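Can a machine do the small chores yet?
Project report, spring term
Liette Desjardins

1. Why I chose this subject

My parents run a small guest house, and most of the work there is made of things that take less than a minute: pick up a cup, fold a towel, put a box back on its shelf. I wanted to know how near the machines are to this kind of work. The question of this report is therefore narrow. It asks only about picking up and putting down, at home and in a shop.

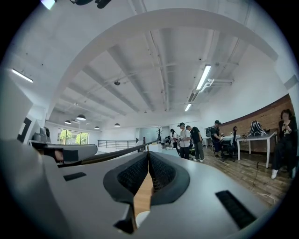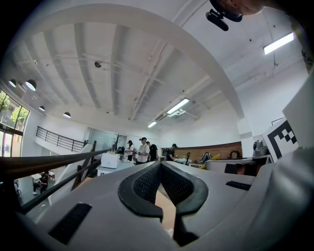 Two padded fingers in a V, with people at work further back in the same hall.

Troels Þrastardóttir read my first draft and wrote in the margin that I was asking the wrong thing, that any machine can pick up a cup if you let it try all afternoon, and that a shop owner wants to know how often a person must come and help. I thought about this remark for several days and then changed my plan. The draft had one table of successes. The final work has also a column for help, and I believe it is the more useful column.

2. What I counted

I worked from the logs of two trials, which I was allowed to read but not to copy. The first is from Valness, a shop that sells kitchen goods, where an arm was set to return small items to the right shelf. The second is from Grovlow, a shared house for students, where a similar arm cleared a table after meals.

In the Valness log there are 2,313 attempts. Of these, 1,513 were finished without any person touching the machine or the item. This is about 65 percent. I counted an attempt as finished only if the item was standing in its right place at the end. If it was lying on its side, I counted it as not finished, although the people at Valness had counted it the other way. Their own number is for this reason higher than mine.

The Grovlow log is much shorter. It describes 39 meals, and it does not give each attempt, only a few lines of notes for each meal. I could not calculate a percentage from it. I read it for the kinds of trouble instead.

3. What went wrong

Flat things were the most difficult. A spoon lying on a table has almost no height, and in the notes the fingers often push it away before they close. Soft things came next. The word "napkin" is in the notes for nearly every meal, usually together with the word "again".

At Valness the trouble was more often with the shelf than with the item. The arm held a jar well, but the place for the jar was already taken by another one, and then it stopped and waited. A person in a shop would move the other jar a little to the side without thinking. This moving of a second thing in order to place the first one was not in the program at all.

Glass was better than I expected. I had written in my plan that glass would break often, and I must correct this, for the Valness log has only 2 broken items.

4. The column for help

Help was mostly short. Someone turned the item, or freed the place on the shelf, and the arm continued. But the person had to be close enough to hear that it had stopped. At Grovlow the students wrote that they did not like to leave the kitchen while it was running, and on some evenings they cleared the table by hand because they wanted to go out.

5. My answer

For jars, boxes and cups, in a place that is kept in order, I would say yes, with a person in the next room. For a table after dinner I would say not yet. I have not looked at the price, and both logs come from arms that were set up by people who knew them well. In April I hope to visit Valness and watch a full shift, so that I can measure the length of each stop with a clock. The log gives only the fact that there was a stop.

Handed in on 30th March.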